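4.3 Recording pick-and-place examples with the hand-held gripper

Read section 4.2 first. The Dirkunetti sales sheet says anyone can collect good examples straight away. We doubt it. Most of what came back from the Jindham trial was unusable, and Kelechi Usman threw out 322 clips before training began.

1. Clear a patch of table big enough for the open jaws. Leave ordinary clutter near it.

2. Open the jaws fully and hold still for 2 seconds. The software is meant to find the start of a clip by itself. Sometimes it does.

3. Move in at a steady pace. If you can't read large print on a packet when you play the clip back, you were probably too fast.

4. Close on one item only, lift, carry it to the container and let go.

Note: Flat cases and small loose bits lying together are awkward. Record them anyway, but log which one you meant to pick. The labelling tool will guess if you don't, and we have not found its guesses worth much. 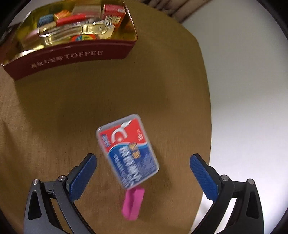

5. Put the items back in a different arrangement before the next clip. Ten copies of the same grasp teach the system one grasp, whatever the progress bar tells you.

6. Stop after 10 clips and play back 2 of them at full size.

Caution: Keep fingers out of the linkages while the jaws are moving.

Caution: Do not delete failed grasps. Mark them as failed — Tainá Camargo sorts them later.

For upload settings, see 4.4.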